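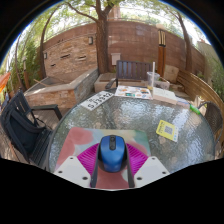
Why Did the Robot Drop the Mouse?
A story about slippery plastic, a worn-out pad and a red button

Robots are good at doing the same job again and again. They don't get bored, and they don't need a snack. But robots make mistakes too. When a robot makes a mistake, people have to work out why, and that can take a lot longer than the mistake did.

The robot you will read about worked at a company called Grenaleo. Grenaleo packs small things into boxes so they can be mailed to people: pens, chargers, toothbrushes, computer mice. The robot's name was Quan. Quan was an arm bolted to the floor, with a gripper on the end. A gripper is a robot's hand. Quan's gripper had two fingers, and they could do only one thing, which was to open and close.

What happened

One morning in January, Quan was packing computer mice. It had to pick up a mouse, swing over to a box and put the mouse inside. It had packed 575 of them since the day before. Then it picked up the next mouse, began to swing, and the mouse shot out from between its fingers. It flew over the safety fence and hit the floor on the other side.

A worker was walking past with a cart. The mouse did not hit her, but it landed close to her feet. She did what everyone at Grenaleo is taught to do. She pressed the big red button on the fence.

The red button is called an emergency stop. Every robot arm in a factory should have one close by. When you press it, the arm stops moving. It doesn't finish its job first, and it doesn't start again by itself. A person has to check that everything is safe, reset the button and then tell the robot to begin.

Why a mouse is hard to hold

Pick up a computer mouse, if there is one at home. You probably put your thumb on one side and your fingers on the other. You didn't have to think about it.

Now feel the shape. Most mice are curved on top so that they fit under a hand. Many are smooth and shiny as well. If you squeeze a curved, shiny thing in the wrong place, it can pop out. You may have done the same with a wet bar of soap or a watermelon seed.

Your skin helps you here. It can feel when something begins to slide, even a tiny bit, and your hand squeezes harder before you notice. Quan's fingers could not feel anything. They closed to the same width every time and hoped for the best. (Robots don't really hope. The people who set up the robot did the hoping.)
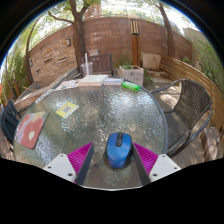 By the Pikwood Science Pages

Where you grip matters as well. With the fingers wide open, a gripper has plenty of room on each side of the mouse. It can still close on it badly. If it takes hold near one end, the heavy part hangs out and pulls down, and the mouse can turn or tip. If it takes hold near the middle, the weight is more even.

The soft part of the finger is important too. Lots of grippers have pads where they touch things. The pad is there to make friction. Friction is the rubbing force that keeps two surfaces from sliding past each other. The soles of your sneakers use it to stop you from slipping on the gym floor.

Finding the fault

The repair team did not turn Quan back on right away. First they switched off the power and put a lock on the switch. Pressing the red button is enough to stop a robot, but it isn't enough when you are going to put your hands near it. With a lock on the switch, no one can turn the robot on by accident while someone is working inside the fence.

Then they looked at the gripper. The pad on the left finger was fine. The pad on the right finger had worn smooth, and one corner was coming unglued. Every time Quan picked something up, that corner folded over a little more. On the morning of the accident it folded all the way, so the mouse was being held by soft pad on one side and slick plastic on the other.

The team found a second problem. Someone had made Quan's arm swing faster the week before so that more boxes could be packed. When you carry something around a corner fast, it wants to keep going straight. You feel this in a car when it turns and you lean against the door. The faster swing pulled harder on the mouse, and the worn pad could not hold it.

Either problem alone might not have thrown a mouse over a fence. The team tested this with a new pad and the fast swing, and the mouse stayed put. They tried the old pad with the slow swing, and it slid but didn't fly. With the old pad and the fast swing, it came out on try number 13.

What they changed

Grenaleo bought new pads from a company named Penska. The pads are now checked every 5 days, and any pad with a lifted corner is replaced. The swing was set back to its old speed. The fence was made taller, and a clear screen was put on the side next to the walkway.

They also put a small sensor inside the gripper. It can tell if the fingers have closed further than they should, which means that whatever was between them has gone. When that happens, Quan stops and a yellow light comes on.

Try it yourself

You need a computer mouse that is not plugged in, 2 wooden rulers and a pillow. Ask a grown-up which mouse you may use.

Put the pillow on a table and the mouse on the pillow. Hold one ruler in each hand and lift the mouse by pressing the rulers against its sides. Lift it only a little way.

Now try near the front end, and then near the back. Does it tip?

Next, wrap a wide rubber band around the end of each ruler a few times and try again. The rubber bands are your pads. Move the mouse slowly from side to side over the pillow, then a bit faster, and watch for the moment when it starts to slide.

Words to know

Emergency stop: a button that stops a machine right away.
Fault: something in a machine that isn't working the way it should.
Friction: the force that keeps surfaces from sliding against each other.
Gripper: the part of a robot that holds things.
Sensor: a part that lets a machine notice something, such as light, heat or pressure.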